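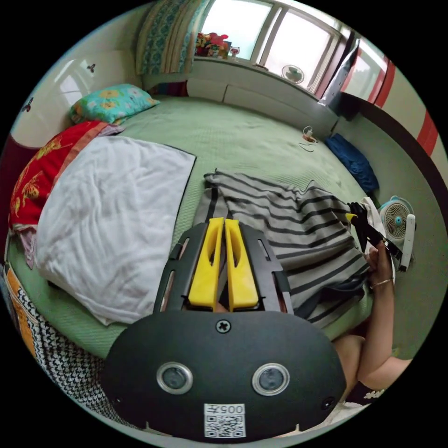
*White quilt and the red flowered blanket, green bedspread underneath*

**To:** Padside neighbors list
**Date:** 2019-12-14
**Subject:** Re: [padside] crash at Barna and Halvorsen – what happened??

Replying fast, I have to be out the door. Answers under each bit.

> Does anyone know what happened at Barna and Halvorsen last night? I came home the back way and there were two police cars and a tow truck and Halvorsen was blocked off at the church. Was anybody hurt?

Two cars. I live four doors up and heard it, didn't see it. Went out with a flashlight. A gray sedan was sitting sideways across Halvorsen and a small pickup was up on the grass by the hydrant. Both drivers were out and walking. One went off in the ambulance holding her wrist, the officer told us it was precautionary. No kids in either car, thank God.

What I was told by the same officer – sedan was coming down Barna, pickup was on Halvorsen, sedan says it stopped. Pickup says it didn't. No ticket written while I was standing there. The report number isn't out yet, you can ask for it at the Vastport station desk, they want the street names and the date.

> My son walks that way to the bus. Is the stop sign still up? Somebody told me it got knocked down.

Sign is up. It's leaning pretty bad but it was leaning before. What got knocked down is the reflector post on the northeast corner, plus a chunk of the hedge. Hydrant wasn't hit. The post is laying in the gutter if the city wants it back.

There's still glass on the Halvorsen side, by the storm drain. I swept some. Bike riders watch out, and dogs.

> Also wasn't the city supposed to do something about this corner already? I thought we signed something in April.
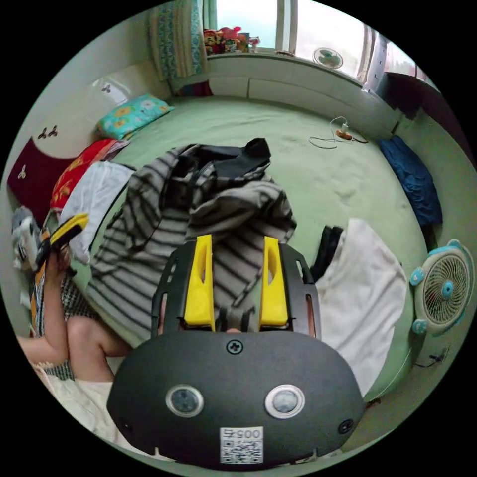

We did. 103 signatures, turned in at the counter in April, and I have the stamped copy. We asked for 2 things, a four-way stop and the parking pulled back from the corner so you can see past the vans. The letter we got back said they'd do a traffic count first. They put the rubber hoses down on Barna for a week over the summer, when school was out and half the street was away, so you can guess. 410 cars on the busiest day, which they say is under what they need for a four-way. They didn't put a hose on Halvorsen at all, and Halvorsen is where everybody speeds.

I called again after the thing with the mail truck and got told the parking part is a seperate request to a different office. So that one never even got looked at. I've got the form now, it's one page. It needs the owner or renter at each of the corner houses to say they're ok with losing a space. Three of the four have said yes to me out loud. The fourth I haven't caught at home.

> What is the speed limit there anyway? I always figured 25.

It's 30. Signed 30 at the bottom of the hill and then nothing till the school. People come over the top doing way more than that and can't see the corner until they're on it. I'd say they need around three car lengths of clear curb on the uphill side, but I'm no engineer, go stand there and look for yourself.

Things that would help, if you have a minute:

- if you saw the crash, or you have a doorbell camera pointing at Barna, call the station yourself. Dont send video to me, I can't do anything with it
- if you've had a close call at that corner this year, write down the month and what happened, a line or two, and reply to the list. They said at the counter that near misses dont count but they took my pages anyway
- please don't park on the uphill side by the hedge for now, even though its legal

And the streetlight across from the church is out again – pole number is on a metal tag at eye level, I'll go read it tomorow unless someone gets there first. Whoever does, post it here so we don't get five people reporting the wrong pole like last winter.

Bus stop is the same place as always. I'd have your son cross at the church and stay on that side till they get the glass up.

Gotta run. Will post the report number when I have it.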